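17 January 2019

Home late from Bitdale, feet killing me, leftover chili for dinner straight out of the pot. I want to get this down before I forget what I was thinking on the drive, because I was having a pretty good argument with myself the whole way to the Joltville exit.
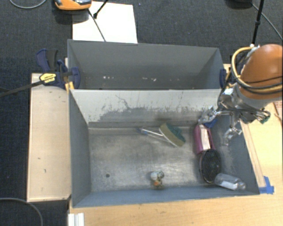 So the argument goes like this. Half of me wants a machine that does the chores, and wants it now, this week, before the sink fills up again. The other half has spent 4 months watching an arm move stuff out of one bin and into another and knows better. I'm a believer in the daytime and a grump by dinner!

Take the dish brush. I could grab that thing in the dark with a cold. It has a skinny handle, part of it clear, and a fat sponge head, and if you pinch the handle too far from the head the weight swings it around and you've got a brush pointing at the floor. If you pinch the sponge it squishes, which is fine for holding and lousy for putting down where you meant to. I have never once thought about any of this while washing a pan.

And then the clear bottle, my nemesis. You look at it lying there and you see a bottle. A camera looks at it and gets a lot of gray bin with a label floating in it (I'm exaggerating, but not by much). The pink package is easy by comparison, nice straight sides, except that it's lying right up against something black and oval and now you have to decide whether you're picking up one thing or two. People don't decide that. My sister's toddler doesn't decide that, he just takes both and runs.

I wrote the count on the whiteboard before I left, 492 tries since we started on mixed bins. I'm not going to put the score in here. It's better than April, which isn't saying a lot — April was when the Jitano demo went sideways and I ate lunch in my car for a week.

What bugs me is when people ask if it can do dishes yet. I got that again at the Iturra counter this morning buying coffee. I said it can pick up a brush for the dishes, sometimes, and the guy laughed like I was being modest. But picking up the brush is the job! Everything after that is scrubbing, and scrubbing is its own whole mess, with water and grease and plates that slide. Ask me about scrubbing in 7 years.

Shop work I feel better about. Same part, same tray, all day long, sure, machines have had that one for ages. It's the junk drawer kind of work that's hard, the bin where nothing matches and things touch each other. My entire apartment is that bin. I counted up what's on my bathroom shelf in my head at a red light and quit when I got embarrassed.

Still, there are good moments. When it goes in for something small, sets it over on the other side and comes right back for the next one, I get a little goofy about it. I'd pay more than 300 dollars for one that only picked up socks, and I'd let it be slow. It could have all night.

Need to bring the other charger tomorrow. And buy dish soap, I'm out.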